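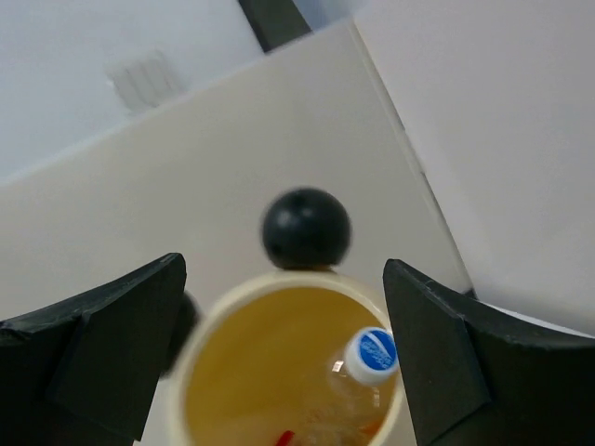
Dokimine is the bit of software I always wanted when I was setting up two-arm cells and never had, so in the end we wrote it at Helluser. It takes whatever cameras you already have on your arms, works out what is graspable, and hands the planner a short list of grasps with a score on each. Clear plastic is what we built it for. Look at the bottle leaning in the tub: the neck is see-through, so it's the same amber as the wall behind it, and the only part with a colour of its own is the cap, white at the side and blue on top. An ordinary colour segmenter finds you a cap and no bottle. Dokimine starts from the cap, looks for the little highlights along the neck and body, and fits a shape to those (you can watch it do this in the viewer, which I find oddly soothing with a cup of tea).

What's in it

The base package has the detector, the grasp scorer, the viewer and the calibration tool. You also get the log recorder, which I was going to sell separately until Yesenia Inga talked me out of it. She does most of our support and she was fed up of asking people for logs they didn't have! It keeps the last 80 grasp attempts with the camera views, the scores and the joint positions, and throws the older ones away. You can raise that number in the settings if you've got the disk for it.

Calibration is a single routine. You show each wrist camera the printed board from seven positions, press go, and it writes the file. Do it again if you've knocked a camera or changed your fingers. The finger shape matters more than people expect, by the way – from a wrist camera the fingers cover a good part of what you want to look at, and Dokimine masks them out using the model you load. Load the wrong model and it will cheerfully try to grasp your own gripper. I have done this.

Dark shiny things near the rim of a container used to give us trouble as well. They're now treated as obstacles by default, and you tick a box if you want them as targets.

Two arms at once

The planning side is called Verkix. It comes as an add-on and needs the base package. You give it both arms, the walls and the table, and it decides who goes where and who has to wait.

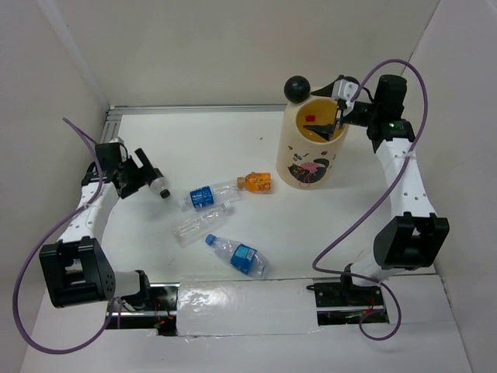 Helluser Product Notes, Issue 7

Verkix plans for the arm and whatever the arm is holding as one lump. With a bottle held sideways like the one on the left, cap pointing in towards the middle of the table, the lump is a good deal wider than the gripper and it's the cap end you need to worry about. The other arm has its fingers down inside the container, so it can't just slide out of the way, it has to come up first. Verkix knows that. It reserves the space above any open container for as long as there are fingers in it, and the second arm gets a route that stays outside or a polite instruction to hold still.

Cables can be modelled too, as a floppy keep-out zone. If yours loop about in the open, as those purple ones do, please do spend ten minutes on this! Draw the zone bigger than you think.

Bottles lying against each other get planned as a pair, so it works out which one can be lifted without shoving its neighbour, and picks that first. You can switch pairing off for boxes and other things that don't roll. Labelled and unlabelled bottles can go in the same job. The unlabelled ones tend to score lower, so I'd set the threshold using one of those and leave it there.

Containers

Anything open at the top with a rim the camera can see. Printed ones are fine, cats included, and a patterned outside makes no difference to the fit, which only uses the rim. If there's a knob or a post sticking up at the edge, add it to the container model as a solid. The editor has a ball-on-a-stick shape ready made.

What you need

A Linux machine with a decent graphics card, at least one camera per arm, and arms that accept joint position commands over the network. A fixed camera over the table is optional for the base package and required for Verkix. If you're coming from Ayala, our older controller, your arm files and table models import as they are. Your scripts won't, sorry – the command names all changed and there was no nice way round it. A conversion list is in the manual.

Licences are per cell and cover both arms. The trial is the full version with Verkix switched on, and it stops after 1,000 grasp attempts, so please don't burn through them all on calibration. The next release is due in December and is included for anyone with a current licence. It adds saved thresholds per object and a dark theme for the viewer.

Support requests go to Yesenia and me. Attach the log folder, zipped, and tell us which fingers you have on.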